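Intro to Textiles, Unit 4: Why Knits Stretch
Handout to go with the October lectures

Bring this one to the lab session too, because we'll be coming back to the drawings you make from it. If you missed last time, the short version is that weaving crosses two sets of yarns at right angles, and knitting takes one yarn and pulls it through itself over and over. That's it! Everything in this unit grows out of that one difference.

1. The loop

Take a shoelace and lay it on the desk in a row of little hills. Now imagine a second row of hills, each one pulled up through the hill below it. You've just built a piece of plain knit fabric. Each loop has a head (the curved top), two legs, and two feet where it joins its neighbors.

When you tug the fabric sideways, the yarn itself hardly gets any longer. What changes is the shape of the loop. Yarn slides out of the legs and into the head, so the loop gets wider and shorter. Tug it lengthwise and the opposite happens. I love this part, because you can watch it with a cheap magnifier and a T-shirt, and once you've seen it you'll never look at a sock the same way again.

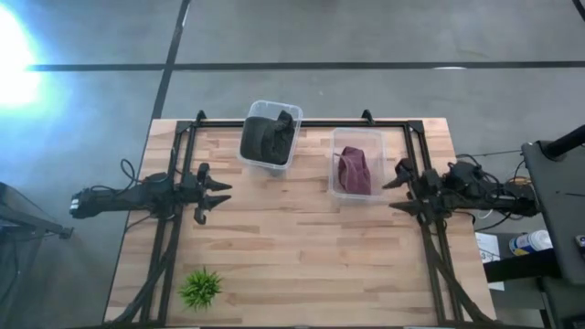
A few words you'll need for the quiz and for reading patterns:

Wale: a column of loops running up and down the fabric.
Course: a row of loops running across.
Gauge: how many wales and courses fit in a given length. A tight gauge means small loops and less room for them to change shape.
Face and back: on plain knit, the face shows little V shapes and the back shows bumps.

2. Knit, purl and the curl problem

A knit stitch and a purl stitch are the same loop seen from opposite sides. If every stitch faces the same way, the fabric isn't balanced, and the edges roll. The sides curl toward the back and the top and bottom curl toward the face. You can see it on the raw edge of any cut-up T-shirt (go ahead and sacrifice an old one).

Now alternate them. One column of knit, one column of purl, all the way across. The knit columns want to come forward and the purl columns want to sink back, so the whole fabric folds up on itself like an accordion. That's rib! It lies flat at the edges, it pulls in narrow when it's relaxed, and it opens out a long way when you stretch it sideways. Cuffs, collars, waistbands and hats all rely on it.

The numbers in a rib's name tell you the pattern. 1x1 is one knit, one purl. 2x2 is two and two, with deeper folds that are easy to see from across a room. Fisherman's rib tucks extra yarn behind each loop and comes out thick and springy.
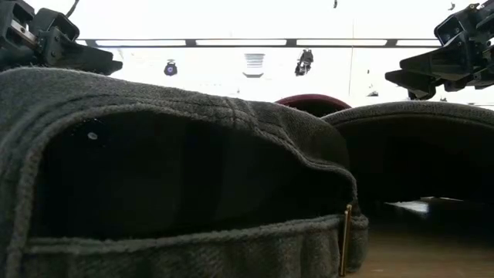 Yaw Zakaria
Lecturer, Textiles and Materials

3. What the fiber adds

Structure does most of the work, but fiber decides how well the fabric comes back. Wool has a natural crimp, so every strand acts a little like a spring. Cotton has much less of that, and a cotton rib cuff tends to get baggy after a season of being shoved up to the elbow. Acrylic sits somewhere in between, depending on how the yarn was spun. A small amount of elastane changes the picture completely, and we'll spend a whole session on it in Unit 6.

Fuzz matters as well. Loosely twisted yarn feels soft and traps air, and it also sheds and pills faster, because short fibers work their way out to the surface. Softness and wear are always pulling against each other, and you'll hear me say so many times this term.

4. Lab exercise: stretch and recovery

Work in pairs. Tetteh Kyei runs the lab and has the swatches sorted by fiber in the tray marked Halis.

Pick one plain swatch and one 1x1 rib swatch made from the same yarn. Mark two points 12 cm apart on each, measured across the courses. Clip the swatch to the bar, hang the 600 g weight, and write down the new distance after two minutes. Take the weight off, lay the swatch flat for two minutes, and measure again.

Stretch is the extra length divided by the starting length. Recovery is how much of that extra length went away. Give both as percentages.

Then turn the swatches and repeat along the wales. Guess before you measure, and write your guess down!

Reading before next time: Weerasinghe, chapter 2, up to page 38. Skip the section on warp knitting for now.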